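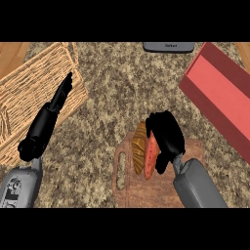 4. What We Bought, What We Put Off, and Why

Figure 2. A simulated kitchen counter with two arms. The right gripper is at the tomato slice, next to the bread on the cutting board; the left gripper is empty, over the basket.

I'll admit I used to skip the budget parts of papers like this one. Then I had to write a purchase plan for a two-arm kitchen setup of our own, with a lab at Trelavholm that had a bare bench, one working sink and a purchasing office that likes everything on paper by December, and I went hunting for exactly those parts (there aren't many!). So this section is longer than it probably should be, and I hope somebody with a spreadsheet open gets some use out of it.

The first thing we had to settle was one arm or two. Our early plan had one, mostly for money reasons, and my co-author Edit Borbély was all for it. What changed our minds was working through the sandwich task in simulation. Look at where the tomato and the bread are in Figure 2: the slices stand on the board and overlap a little, so a gripper that goes for one ends up very close to the other. The arms also sit over different parts of the counter, the left one at the basket and the right one at the board. A single arm would need a longer reach to cover both, and the longer-reach models we priced needed a stronger bench under them. Once we added the bench to the bill, the gap between one big arm and two small ones got a lot smaller than I'd expected.

Then came grippers, and here I have opinions. We got quotes from Pirkau and from Naltix. The Pirkau quote was lower on the gripper itself but listed the fingertips, the cables and the mounting plate as separate lines, and I missed the mounting plate the first time through. Naltix put everything in one price. We went with Naltix for both sides and ordered spare fingertips with the first shipment, at 589 dollars a set. That number made me wince. We bought 2 sets anyway, as a stopped arm costs us student hours, and those come out of the same pot.

If you're planning something similar, please read the quotes line by line and put them into one table with the same rows. Ours had rows for the arm, controller, gripper, fingertips, cables, mount, shipping, training and yearly service. Any row a supplier left blank, we wrote back and asked about. It took 13 emails and it was dull, dull work, but the final bill matched the plan.

Props were the part I most enjoyed and the part we budgeted worst. In simulation a wicker basket or a granite counter costs you an afternoon of somebody's time. On a real bench, the counter surface is a building job. We asked Tóth, the shop that does our fitting, for a price on a stone top and quickly decided that a printed laminate would do for the first year. A basket, a wooden cutting board and a red box are cheap enough that we put them under general supplies and didn't track them one by one. Food we left out of the equipment plan altogether and moved to running costs, where it belongs (bread and tomatoes do not last, and the auditors don't want to see them listed next to a controller).

We also used the simulated scenes to plan floor space, which I'd recommend to anyone. Both arms in Figure 2 come in from the same side of the counter, and we kept that layout for the real bench. It meant the controllers could share a rack and a single power drop, so we paid the electrician for one run of cable. It did mean the operator's chair had to move to the end of the bench, and I still bump my knee on the rack.

Cameras we put off. The simulator gives you any viewpoint you like for free, and it's very easy to get used to that and then plan for more views than you can afford to mount, calibrate and keep clean. We set aside money for one fixed overhead camera and left the wrist cameras for the second year, on the condition that the first round of trials shows we need them. Edit thinks we will. I'm less sure, and we've agreed to argue about it again once the data is in.

The order went out on 12/10/25. The service contract is the one line I would do differently: we took the basic level, which covers parts but no visits, and the nearest technician is a long train ride from us. Section 5 picks up with the bench assembly and the order in which we brought the arms up.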